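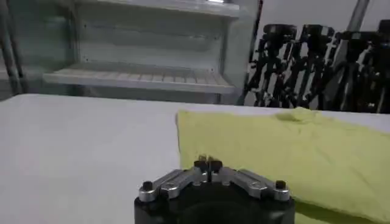 Figure 3. A yellow-green cloth lying loosely on a white table, with faint creases and a small raised fold near its top.

3.2 Cloth items and starting states

Household linen is usually studied at the end of the job, when it is already a pile of squares on a shelf. Our interest is in the minutes before that. Most of the work in folding, as people do it at home, goes into getting a piece of cloth from whatever state it is in to a state where the first real fold can be made. We call this stage spreading, and we treat it separately from folding in everything that follows.

The Dutamen set holds 3138 records of single cloth items on a table. Each record covers one item from the moment it is put down to the moment the person says it is done. Of these, 1417 are towels and dishcloths, and the rest are T-shirts, pillowcases, napkins and small items that did not fit any of the other groups. Items larger than the table were left out. Bed sheets in particular call for a second person or a bed, and the movements are different enough that we did not want them mixed in with the others.

All items were washed before their first use and again after every 14 uses. New cloth behaves differently from cloth that has been through the wash. It holds its store creases for a long time, and towels straight from the pack slide on a smooth table in a way that older ones do not. We saw this in the pilot work at Plestness, where a batch of new napkins was spread much faster than the same napkins a few weeks later. The pilot records are not used here.

The starting state of each item was given one of four labels:

Flat. The whole item lies in one layer and no part of it is lifted from the table by more than a finger's width.

Loose. The item lies mostly in one layer, but has creases, sagging areas or a raised fold somewhere. Figure 3 is of this kind.

Doubled. A large part of the item lies over another part, so that at least one corner or sleeve is hidden.

Heaped. No single layer can be followed across the item.

The line between flat and loose gave us the most trouble. Faint creases alone do not slow anyone down, and in the early labeling many items with only faint creases were marked loose by one reader and flat by the other. We settled on the raised fold as the deciding feature. If the cloth lifts into a lump anywhere, even a small one, the item is loose. If it only shows lines, it is flat. The cloth in Figure 3 has both, and the small bunched wrinkle near the top edge decides the label. The straight left border played no part in the decision, although several readers told us they looked at the border first.

That habit is worth a remark. A straight edge makes a cloth look tidier than it is. When we asked readers to label items quickly, they were more likely to call an item flat if the edge nearest to them was straight, whatever the middle was doing. The people doing the spreading did something similar. They tended to leave a straight edge alone and work on the rest, pushing the slack away from it with the side of the hand. Where no edge was straight, they nearly always made one first, either by pulling two corners apart or by lifting the item and letting it hang.

3.3 Table and color

The table surface was white for all records made at the Floltska site. We had tried a wood-grain surface and a dark gray one before that. Wood grain made shallow creases hard to see in pale cloth, and the gray surface showed lint, which had to be wiped off between items and slowed the sessions down. White has its own weakness, as white pillowcases are hard to tell from the surface at their edges. We kept the pillowcases, but we report them apart from the colored items in Table 4.

Plain colors were preferred. On a plain pale cloth, such as the one in Figure 3, the creases and sagging parts show up as slightly darker shading and can be judged by eye. Stripes and checks also help in judging whether a cloth is straight, perhaps too much, and people spread striped items with visible reference to the stripes. We left 3000 as the upper limit for plain items in the original plan and filled the remainder with patterned ones. The patterned group is too small to support firm statements and we use it only as a check.

Light came from the ceiling and was left on for every session. Window blinds were closed from July onward, after afternoon sun on the table had made the brighter parts of several towels impossible to label.

3.4 What counts as spread

An item was taken as spread when the person stopped adjusting it and either began to fold or said so. We did not measure the result against an ideal rectangle. In an earlier version of this work we did, following the scoring used in the Ó Briain folding sheets, and found that people at home do not aim for anything like it. They stop when the cloth is good enough for the fold they have in mind. A dishcloth that will be folded once and hung over a rail is left with creases that would never be accepted in a napkin.

Loose items were the most common starting state among towels, and they were also the ones with the widest range of spreading times. Some were smoothed with one pass of the palm. Others took longer than heaped items of the same size. The slow cases fall into two groups. In the first, the raised fold was near an edge, and flattening it pushed the edge out of line, so that the edge had to be pulled straight again afterward. In the second, the fold was near the middle, and smoothing only moved it from place to place until the person gave up and lifted a corner to let the slack out.

Lifting was rare for small cloths and common for T-shirts. A shirt has two layers throughout, and a wrinkle in the lower one can often be felt but not seen from above. Several people ran a flat hand inside the shirt from the hem, a movement we had not planned for and which has no label in the current scheme. It is recorded as "other" in the Dutamen set – as is shaking the item out over the floor, which about one person in six did with every towel, whatever state it was in.

Doubled and heaped items are treated in Section 4, where the order in which corners are found is also discussed.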